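Home | Visits | Mills and Makers | Archive | About | Contact

We use cookies to remember your reading preferences. Accept | Manage settings

A Friday at the Bruvthorpe Wool Mill

Reading time: 6 minutes

The Bruvthorpe mill opens its doors to the public twice a year, and the March day is the quieter of the two. I had meant to go last fall and missed the sign-up. This time I wrote in early and got a place on the 9:30 tour, which runs until lunch and takes in every department except the boiler house.

Parking is across the road in the gravel lot. You sign a sheet at the gatehouse, get a visitor badge and a pair of foam earplugs, and wait in a room with a coffee urn. There were 30 of us, split into two groups. Mine was led by Agustina Leiva, who has worked in the spinning room for most of her career and now does training. The other group went with Spyros Kontogiannis from the dye house, and we swapped halfway through.

The mill makes blanket yarn, knitting yarn and a heavy upholstery cloth sold under the name Lirka. The cloth is what keeps the place going. The knitting yarn is a smaller line but it is the one most visitors had come for, and several people were wearing sweaters made from it.

We started in the wool store. Fleece arrives in pressed bales and is stacked by grade. Leiva pulled a handful from an open bale and passed it down the line so we could feel the grease in it. She explained how the graders sort by fiber length and by how much plant matter is tangled in. Burrs are the main problem. A load with too many burrs goes back to the supplier or gets sold on for insulation.

Scouring is next door. The wool moves through a row of long troughs, each cleaner than the last, with rakes that push it forward slowly so it does not felt. The smell is strong, something like a wet dog and a candle shop together. The grease is skimmed off and sold. Someone asked if the water goes into the river, and Leiva said it goes through the mill's own settling tanks and then to the town plant. The drying shed at the end of the line was the warmest place on the tour and people lingered there.

After that came carding. I had read about carding before but had not understood the size of the machines. The large one runs nearly the full length of the building, a series of rollers covered in fine wire that comb the wool into a thin web. You stand behind a yellow line and watch the web come off the last roller. It is split into strips and rubbed into soft ropes with no twist in them. You can pull one apart with two fingers.

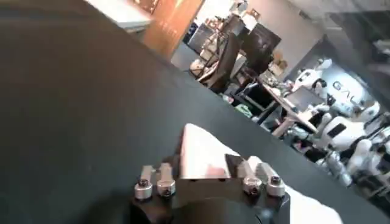

The spinning room is upstairs. There are two spinning frames, both bought secondhand, and the larger one carries 576 spindles. It was running when we came in and the earplugs were needed. Leiva gave her talk out in the stairwell first, then took us through in silence and pointed at things. Broken ends are pieced by hand. The operator on shift, Hyun-seo Ji, let us watch her do several. She leans in, catches the end, touches it to the drafting roller and moves on. It takes her a second or so. Back in the stairwell she told us it took her most of a year to get to that speed, and that her hands still ache after a night shift.

At 11:00 the groups changed over and we went to the dye house. Kontogiannis is a good talker and runs his part of the tour like a cooking class. The shade book holds 449 recipes, and each one is kept on a card with a tuft of dyed wool stapled to the corner. The oldest cards are in pencil. He had laid out one blue that has been in the range longer than any other, along with the three corrections made to it as dye suppliers changed. Side by side I could tell only one of them apart.

He was frank about what goes wrong. Pale gray is the hardest shade to match from lot to lot, and black is the one that generates the most complaints about color coming off on hands. Knitters are told to buy all their yarn from the same lot and many of them don't. He keeps a drawer of leftover skeins so he can mail one out when someone runs short on the last sleeve.

The weaving shed was the last stop. Only one loom was working, with a green and brown upholstery check on it. The weaver, Maximiliano Gallardo, stopped it so he could show us a fault in the cloth, a missed pick that I would never have noticed. Every piece goes over a lighted table afterward and the faults are marked with a string at the edge. Small ones are mended with a needle. The mending room is staffed by two people, and there was a notice on the door asking for applicants.

Lunch was soup and rolls in the canteen, included in the ticket. I sat across from Banafsheh Shojaei, who weaves rugs at home and had driven up from Lodhi the night before. She has been on the fall tour as well and said that one is more crowded, with a sheep shearing demonstration in the yard and longer lines at the shop. She thought the March one was better for asking questions. She had brought a list and got through all of it.

The mill shop is in the old counting house. Seconds are sold by weight from bins along the back wall. Full-price yarn is on shelves arranged by weight and then by color. I bought four skeins of a rust shade called Nanen, from one lot, and a remnant of Lirka big enough for a chair seat. The card reader was down for a while, so bring some cash.

A few practical notes. Wear closed shoes, as they turn people away in sandals. The stairs to the spinning room are steep and there is no elevator, but anyone who can't manage them can stay in the carding shed with a second guide. Photography is allowed everywhere except the dye lab. Children under ten are not admitted on the full tour. The next bus back to the station after lunch leaves from the stop outside the gate at 1:40, and the one after that is more than an hour later.

Sign-up for the fall day opens in the summer through the mill office. The list fills fast and they do keep a waiting list.

Get new visit reports by email. Subscribe to our newsletter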